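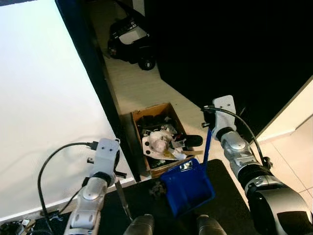 White table and black panel, August round

Snack kitchen safety check: Castaño date and nut bites, Flelten site

1. Fridge temperature. Log says 6 at every reading, morning and evening. I don't believe a fridge that never moves. Put a second thermometer on the middle shelf.

2. Nut allergen labels. Present on the walnut tubs. Missing on 2 tubs of Miltine oat mix, which the supplier calls "nut safe" — a phrase that means nothing to me. Label as may contain until we have it in writing.

3. Date stones. Pitted dates are still to be cut open by hand before blending. Signed off for all 216 bags, in the same pen and apparently the same minute. Not accepted.

4. Blender guard. Fits. Seal is worn on one side, replace. 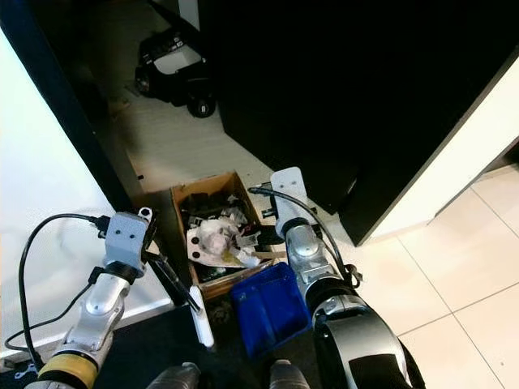 Randi Skjelbred replied that the dates were cut open, every bag, and the sheet was filled in afterwards when hands were clean. She would rather have late ink than sticky paper, and asks for a wipe-clean board.

Fine, get the board. Item 3 stays open until I've watched a batch.

5. Hand washing. Posters say 20 seconds. Soap at both sinks, paper towels at one.

6. Skindine surface spray. Bottle claims no rinse needed on food surfaces. Rinse anyway until the data sheet turns up.

7. Shelf life. "Keeps for weeks" is not a date. Use-by on every box, please.

Result: not passed. Items 2, 3 and 7 first.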